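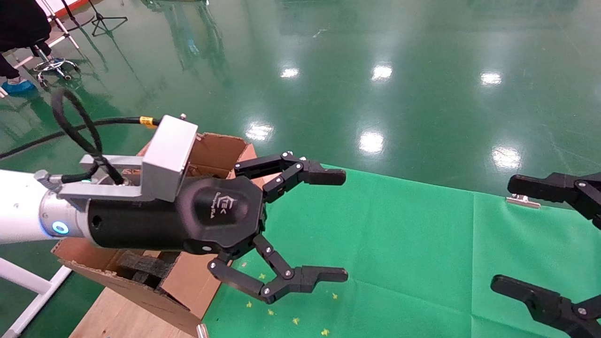 How to Score a Cricket Match by Hand (Without Losing Your Mind)

I got roped into scoring for Sotby seconds one Saturday when the regular scorer was away, and I've been doing it ever since. The app is great until the phone dies, so our league still wants a paper book from both sides. Once you get the hang of it, it's kind of addictive!

What you need

A scorebook (mine is a battered Trerkora with the wide columns), two pencils, an eraser and somewhere to sit with a clear view of both umpires. Get the team lists before the toss if you can. Chasing a captain for the spelling of his number nine while he's padding up is no fun.

Before the first ball

Write in the batting order, but only the openers in ink. Captains change their minds. Leave the bowling names blank until each bowler comes on.

Every ball goes down twice

This is the part that throws people. If a batter hits a 4, it goes next to the batter's name and also in the bowler's box for that over. Then you cross off the runs on the running total. Same order every time: batter, bowler, total. I say it under my breath (yes, people look).

A dot ball is a dot. A wicket is a W in the bowler's box, unless it's a run out, which the bowler gets no credit for. Wides and no-balls count against the bowler, and they don't use up one of the six balls. Byes and leg byes go in extras and stay off the bowler's figures.

Answer the umpire

When the umpire signals, raise your hand or wave something so they know you've got it. They're supposed to wait for you. If they don't, wave harder.

Check as you go

At the end of each over, compare totals with the other scorer. In a 40-over game that sounds like a lot of chatting, but it takes a few seconds. We skipped it once against Vatia, and they had 327 while I had 5 fewer. Finding those runs took the whole tea break. I'd put a boundary and a single down as extras and never given them to the batter or the total.

At the close, add the batters' runs to the extras. Then add the bowlers' runs to the byes, leg byes and any penalty runs. Both sums should match your total. If they do, sign the book and go get a sandwich.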